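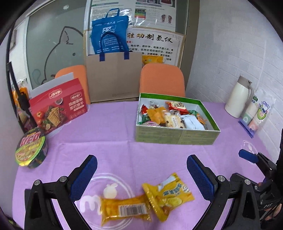
Courses > Retail and Hospitality > Gift Packing > Unit 2

Search this site Enter keywords Go

Unit 2: Filling a Snack Gift Box

Handout prepared by Hui-mei Chiu. Revised 12/19/24.

Read this before the practical session at Emitz. Bring the order sheet from Unit 1. The box itself is supplied.

Starting point

A mixed snack box holds individually wrapped pieces that were sold in different kinds of packaging: flat packets, twists, small clear bags, hard candy. Most packing trouble comes from treating them all the same way. Sort by how the piece behaves when it is pressed, and leave flavor and color for later.

Flat and stiff: wafers and thin cookies in a tight wrapper. They can stand on edge along a wall of the box. They break if a heavier piece is laid across the middle.

Puffed: packets with air sealed in. They take up a lot of room and protect what is under them. Do not squeeze the air to one end to make them fit. The seal is the weakest part.

Small and hard: wrapped candy. It sinks to the bottom whenever the box is moved, so add it last or tuck it between larger pieces.

Soft pastry: goes near the top, with nothing hard above it.

What stays out of the box

Instant-noodle bowls, tins and full-size biscuit boxes are packed beside the gift box in the outer carton. A noodle bowl is wider at the lid than at the base, and it wastes the space around it. Students often try to lay one on its side. In transit it rolls, and the lid edge can lift.

A printed biscuit box can be opened and its inner packets used as filler, but then the ingredient list has to be copied onto the contents card. The inner packets may not carry it.

Setting up the table

Use a cloth. It keeps the packets from sliding and saves the corners of the box. Put the box in the middle of the table with the long side toward you. Keep loose packets outside it in groups, same with same, so that a missing kind shows up before the lid goes on. Leave a clear strip in front for the piece you are working with. Drinks go to one side, away from the contents cards.

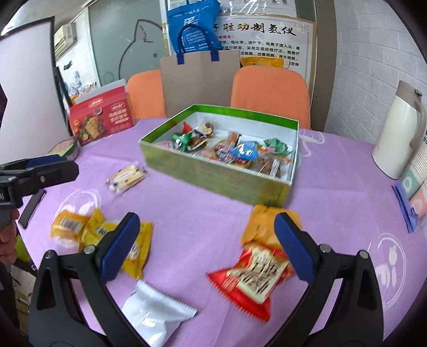

Fig. 2.1. Open gift box at the center of the table, with yellow packets grouped to the left.

Order of work

1. Check the box for dents and wipe the inside.
2. Stand the flat, stiff pieces along the walls.
3. Fill the middle with puffed packets.
4. Add soft pastry and clear bags.
5. Work the candy into the gaps.
6. Close the lid without pressing. If it needs pressing, take out one packet and try again.

Labels and codes

Turn barcodes face down where you can. Do not peel them off or cover them with tape. For foreign-language packaging, match the packet to the order sheet by its barcode number. Two products from the same maker can have nearly the same wrapper, and the picture of the food on the front is a poor guide. The Krajewska case in the reader is a mix-up of this kind: 123 boxes out of 2,378 went out with the wrong cookie and had to be reopened.

Mirjam Meijer will go over the Krajewska paperwork in February. You only need the first section for this unit.

For the practical

Pack one box, close it, carry it to the other end of the room and open it again. Write down which pieces moved and where they ended up. Half a page is enough. Hand it in with the order sheet.

Reading: Skotum packing guide, the chapter on mixed contents. Skip the part on ribbons, we do those in Unit 3.

Contact | Copyright Skustero Course Center | Back to top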